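Kirno Garden: Trunk Treatment (release 2)

README and data card

Summary

Kirno Garden is a set of household and outdoor tasks shown to a simulated two-armed mobile robot by remote control. This part covers one task: pick up a spray bottle, drive across the lawn to a tree, and treat the trunk. It contains 200 episodes, kept from 229 recorded. All episodes were driven by a human operator in real time. There are no scripted or planner-generated episodes in this part.

The data is meant for imitation learning and for work on splitting long tasks into stages. It was recorded in the Altov simulator with the Laizer hand controllers, and is maintained by the Prelent group.

How the demonstrations were made

The operator wears a headset showing the robot's head view and holds one Laizer controller in each hand. Controller pose is mapped to gripper pose relative to the torso. The left thumbstick drives the base, the right thumbstick raises and bends the torso, and the triggers close the grippers.

Pressing the grip button on either side freezes that arm, so the operator can rest or re-centre a hand without moving the robot. Frozen periods are left in the data and flagged. Remove them before training a policy on fixed-length action chunks – they otherwise teach the policy to stall.

Operators practised the task before recording. Either hand may hold the bottle, and no set path across the garden was given.

Contents of an episode

episode.json – task name, operator code, start state, outcome
actions – base velocity, torso targets, arm targets, gripper commands
state – joint positions and velocities, base pose, object poses
video – head view and one view per wrist
particles – position of every spray particle at each saved step
segments – start and end step of each labelled stage

The release has 2,161 labelled segments. Labels are approach, grasp, carry, align, spray, release and idle. They were placed by hand from the head view and then checked against the gripper signals. Boundaries between carry and align are the least consistent, as the robot often creeps forward while the arm is already rising.

Success rule

An episode counts as successful when enough of the trunk surface in the target band has been covered. Coverage is computed from the particle contacts, never from pixels. Particles are drawn as small white specks and can be hard to make out on pale bark in the compressed video.

Rejected recordings are not distributed. Most were dropped for lost controller tracking or for a bottle that fell through the lawn mesh.

Sample views
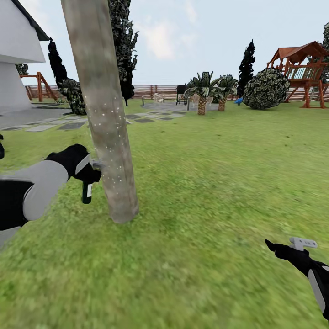
Left gripper with the bottle, beside the trunk.
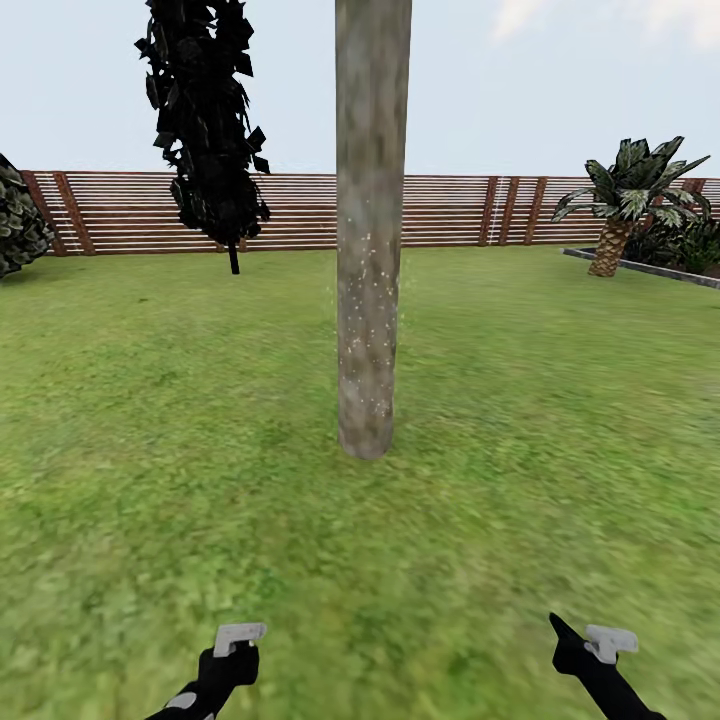
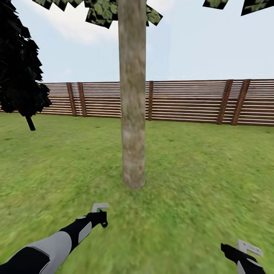

Both grippers are in view in all three samples, with the trunk ahead.

Known problems

1. The grass texture blurs close to the robot. Avoid using it for optical flow or visual odometry.

2. Foliage is built from flat cards and looks blocky or almost black from some angles. One tree has a trunk that can appear to stop short of the ground. This affects rendering only.

3. Particles can be seen drifting in the air beside the trunk. These have no contact flag and do not add to coverage.

4. In release 1 the right gripper command was saved one step late. This is corrected here, so do not mix the two releases without shifting the older files.

5. Lighting is the same in every episode. A policy trained on this part alone should not be expected to cope with dusk or rain settings in Altov.

Loading

Episodes can be read with the Kirno loader or as plain arrays. Gripper commands run from closed at zero to open at one. Arm targets are given in the torso frame, base poses in the world frame.

Use

Research use is allowed with attribution. Please report faulty segments by episode name and step number through the issue tracker.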